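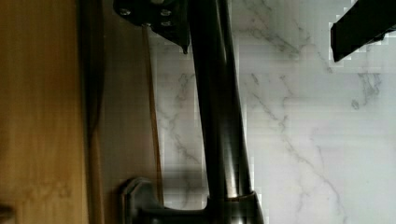
Faucet and marble by the sink, where the wiping starts.

How to clean a marble-look counter and a wooden board in one go

When I moved to this kitchen I cleaned everything with the same yellow sponge and the same spray. After one winter the counter near the sink became dull in a few places and I was very sad about it. Since then I follow a fixed order, and I write it down here for those who asked me by mail. It takes me less time than to boil potatoes.

What you need

Two soft cloths, one for washing and one for drying
Mild dish soap
An old toothbrush with soft hair
Warm water, 600 ml in a bowl
Food-grade mineral oil for the board (I have a 200 ml bottle from Lirkix, and it lasts me very long)
Coarse salt, only if the board smells

Please put away vinegar and lemon before you begin. If your counter is real marble, acid will eat the polish. If you are not sure what your counter is made of, treat it as real marble and you are safe.

Step 1. The faucet

Begin with the faucet, so the drops that fall down are wiped later together with the counter. Mine has a dark bronze finish. On such a finish you must not use scouring powder or the green side of a sponge. Wet the cloth in the soapy water, squeeze it well, and go from the top of the neck down to the collar. Around the collar use the toothbrush, with small circles. Under the handle there is always more dirt than one expects.

Dry it at once with the second cloth. When the water dries alone, it leaves white spots, and on a dark faucet you see each one.

Step 2. The seams

Where the stone meets the wall or the trim, run the toothbrush along the line one time up and one time down. Do not push hard. If the caulk is black inside, no brush will help and it must be replaced. I did this last November with a white caulk from the Pretorius hardware store and it is still good.

Step 3. The back row

Most people wipe around the containers. I did it too. Now I move everything from the back of the counter to the front, wipe the back, dry it, and put the things again in their place. Wipe also the bottom of each container, mainly those with oil or honey. Then wipe the front part, from the backsplash toward you.

I keep at the back only what I use every day. A mug, the tumbler, the canister, cereal, the crock with spoons. My friend Keabetswe Sithole has an organizer with a drawer for the small things, and after I saw hers I wanted one also. The paper towels I keep close to it.
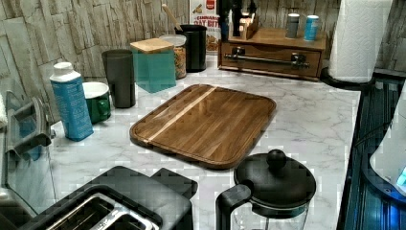 Step 4. The board

Wash the board with warm water and a little soap, both faces, also when you used only one. A board which gets wet on one side only can bend. If it has a groove, go through the groove with the toothbrush, crumbs and fat stay there. For onion smell, rub a spoon of coarse salt with the damp cloth and rinse.

Never leave the board in the sink and never put it in the dishwasher.

Stand it on its long edge until it is fully dry. I wait 8 hours, usually the night. Then put the oil on a clean cloth and rub it along the wood strips. Do not forget the rim. Leave it for one hour and take off what the wood did not drink. Once in a month is enough for a board in daily use.

Questions I received

Can I use olive oil? Better not, with time it starts to smell old.

Is the stone spray from Camarau necessary? I had it and it was fine, but for everyday cleaning the soap does the work. Only rinse well, or the counter feels sticky under the hand.

Last changed 12 September 2021: I corrected the amount of water in the list.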